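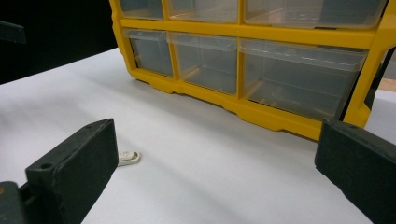
Photo: Lizelle Mabuza / Clokstead Baseball Association

Home Coaches Scorekeepers Fields Contact

How to Keep a Pitching Line by Hand
Last updated: November
Reading time: 4 minutes

Every club in the Clokstead league must submit a pitching line for each pitcher who appears in a game. Scorekeepers may use software during play, but the signed paper line remains the official record. The steps below apply to all age groups.

Before the first pitch

Write the names of both starting pitchers, with uniform numbers, at the top of the sheet. Confirm the spelling with each manager. Leave at least four blank rows under each starter for relief pitchers.

During the game

1. Record outs as they happen. Each out counts as one third of an inning and is credited to the pitcher on the mound when the out is made. Five full innings and two outs are written as 5.2.

2. Mark every hit, walk and strikeout in the correct column. A hit batter is entered separately and is not counted as a walk.

3. Keep the pitch count with a simple tally. Foul balls count as pitches. Warm-up throws and pickoff attempts do not. Compare totals with the opposing scorekeeper at the end of each half inning.

4. When a pitcher is replaced, draw a line under the row and note the inning, the number of outs and the runners on base. Those runners remain the responsibility of the pitcher who allowed them to reach. If Brodari's starter leaves with a runner on second and that runner later scores, the run is charged to the starter – even though the reliever gave up the hit.

Earned and unearned runs

To decide whether a run is earned, replay the inning on paper without the errors and passed balls. A run that would still have scored is earned. Wait until the inning is over before filling in this column.

Working out the earned run average

Multiply earned runs by the number of innings in a regulation game, then divide by innings pitched. The senior division uses nine. A Bundari pitcher who has allowed 30 earned runs in 54 innings therefore has an average of 5.00. Convert partial innings to thirds before dividing; 5.2 on the sheet means five and two thirds.

Submitting the sheet

Both scorekeepers sign the completed sheet. The home club delivers it to the league office at Zwane Park by noon on the day after the game. Corrections must be initialed by both clubs – unsigned changes will be returned.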